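okay, rules for handheld gripper sessions on cloth, a thread. I've been meaning to write these down since July and Younes Filali keeps telling me to just post them already

we do folding on a bed at the Gindside room. cream sheet, blue cloth, handheld grippers. sounds like the easiest job in robotics and we still tossed 319 episodes from our first 1,649 for stuff a checklist would've caught!!
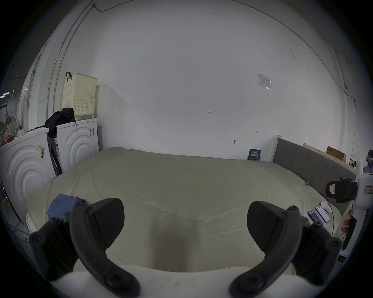
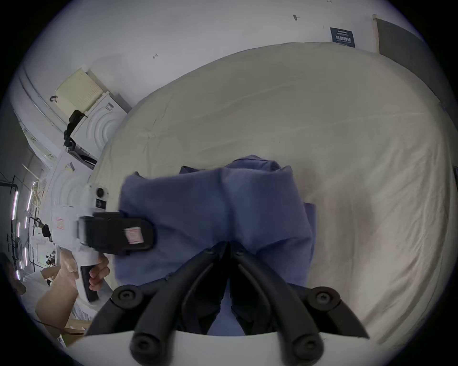

Blue on cream at Gindside, both from a gripper's own camera. Second one is mid-handling, with another gripper working from the left.

rule 1: decide what's allowed on the work surface and write it down. phones, earbuds, cables, all of it. we let everyday things stay on the mattress (people's beds have phones on them, come on) but they get logged in the session notes. if it moves during a take, log that too

rule 2: same sheet color for a whole block. wrinkles are fine, please don't iron anything. I've seen a team pull the sheet tight before every single take and then wonder why their policy freaked out over a crease

rule 3: with two grippers, agree out loud who lets go first. we say "mine" and "yours" like little kids and it works great

rule 4: the fingers get wiped and the screws get checked every 9 takes. I wanted every 3 and got outvoted, fair enough, it was slowing everybody down

rule 5: keep the failed folds! label them failed and keep them. the ones we throw out are the ones where somebody forgot to start the log or swapped cloths halfway through, and that's a totally different problem

rule 6 came from Bergþóra Ketilsson after she read our draft: anyone who could show up on camera gets told before the session, and that includes folks working at the other end of the room. wide lenses see way more than you think. we had this buried in a footnote and she was right to yank it up

the Cliveck people do a cooldown between operators too, I haven't tried it. if you have, did it help with wrist fatigue? mine is toast by late afternoon

will post the log template once I clean up my column names, they're embarrassing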